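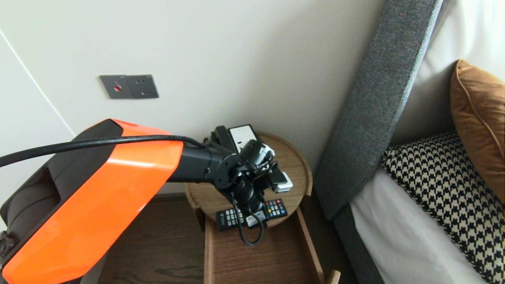

Sternamari furniture list - message of October 25, 2023
Subject: Re: Small round table for the guest bedroom

> I am looking for a bedside table for our guest rooms. The corner between the wall
> and the bed is narrow, and guests put everything on the table: phone, remote
> control, glasses, a cup. Things fall down behind the bed. Is a round table a bad
> idea? My wife wants the Fallia, I prefer something square.

Hello all,

I would say your wife is right, at least for a corner. We bought round tables in May, after a long discussion, and I am still content with them. A square table gives you more surface, this is true, but in the dark one meets the edge of it with the knee.

What I would look at first is the rim. A rounded or raised one is kinder to the hand, and a raised one also holds back a pen when it rolls. 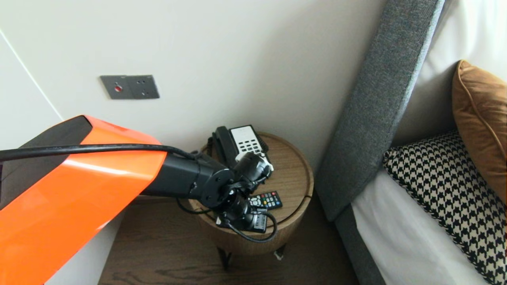 The telephone should go at the back, near the wall, and the remote control in front of it, where a person lying down can reach it without lifting the head. We had it the other way for one season and the handset was always being pushed off.

Please measure your mattress before you order. Ours is 60 cm from the floor and the first table I chose was 44 cm high, so it was much too low - I had to send it back to Malonen and pay the transport myself. For the width I have no rule. Wood finish is easy to wipe, but please use a coaster.

The Durán shop asked 200 for one piece, without delivery. I do not know if this is still the price.

With kind regards from the north

Comments

We have the square kind and my knee agrees with you.

Does the Durán one come already assembled? I can not find it on their page.

Thank you, I measured and ours is also 60. Very useful message.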